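## 4.2 Ownership and return of shared cups

Most workplaces that stopped buying disposable cups replaced them with a common stock of reusable ones. The stock belongs to the employer, but in daily use people treat part of it as their own. This section looks at how that happens and what it means for the return rate. Plain, light-colored drinking vessels of the kind in Figure 2 are a common choice for such a stock, and they carry no mark that would tell one person's cup from another's.
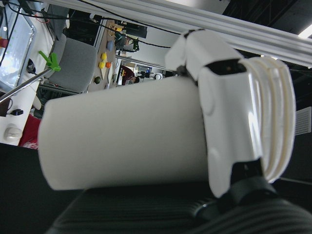
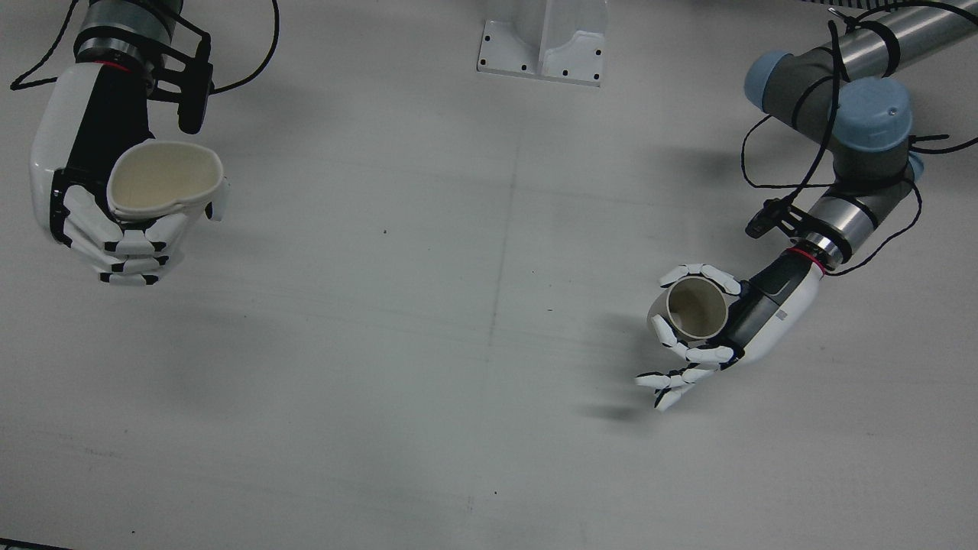
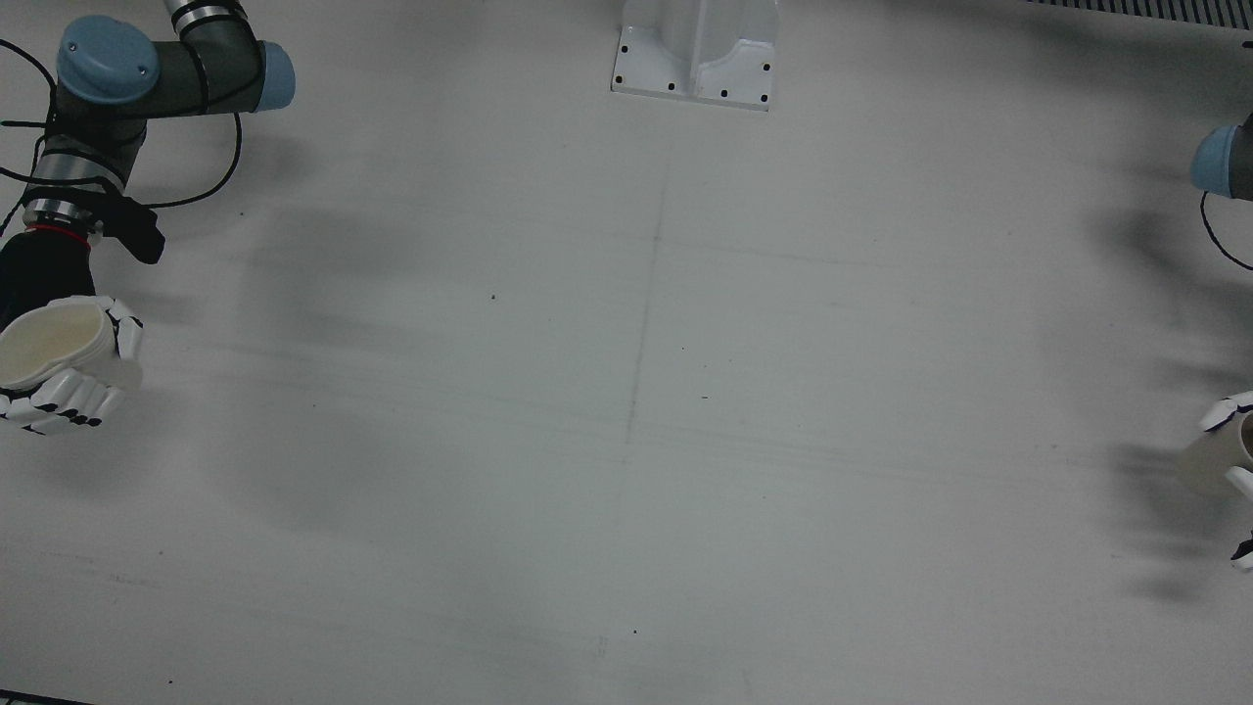
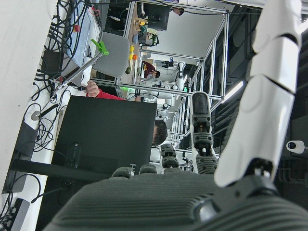 *Figure 2. A white cup at close range (first panel); cream-colored drinking vessels over a pale tabletop (second and third panels); the back of a computer monitor (fourth panel).*

We interviewed 44 employees at two firms, Dunent and Gekberg. Both firms keep their cups in open shelving next to the coffee machine and run a dishwasher once a day. At Dunent the cups are all the same model. At Gekberg the original stock was topped up over several years, and the shelves now hold a mix of sizes and shapes. The interviews were done in May by the second author, Tracey Wragg, and coded by both authors.

Of the people interviewed, 53 percent said they used the same cup all day and took it back to the kitchen when they left. The rest described a range of habits. Some kept a cup at their desk for a week or longer and rinsed it by hand. Others took a clean cup for every drink and left the used ones wherever they had been sitting. A few did both, depending on how busy they were.

The mixed stock at Gekberg seems to encourage keeping. People there often described a cup they liked and said they would look for it on the shelf in the morning. One person in the billing department said she took hers home on the last day before a vacation so that it would still be around when she came back. At Dunent this kind of talk was rare. When people there kept a cup, they gave the walk to the kitchen as the reason.

Distance mattered at both firms. Staff on the floor above the kitchen at Dunent returned cups in batches, and a tray for this purpose had appeared near the stairs. It was not part of the original plan, and the facilities manager first heard of it in our feedback meeting. At Gekberg a similar tray was tried and withdrawn after complaints about the smell.

We also asked what people did when the shelf was empty. The usual answer was to wash a used cup by hand. Seven people said they had bought a drink outside instead, which brings back the disposable cup the program was meant to remove. None of them had reported the shortage. They assumed someone else would, or that the dishwasher was about to finish.

Min and Wragg's earlier survey for Plavo asked only whether enough cups were provided. Our interviews suggest that the size of the stock says little about whether a clean cup can be found in the middle of the afternoon. The timing of the wash cycle and the place where used cups collect are taken up in Section 4.3.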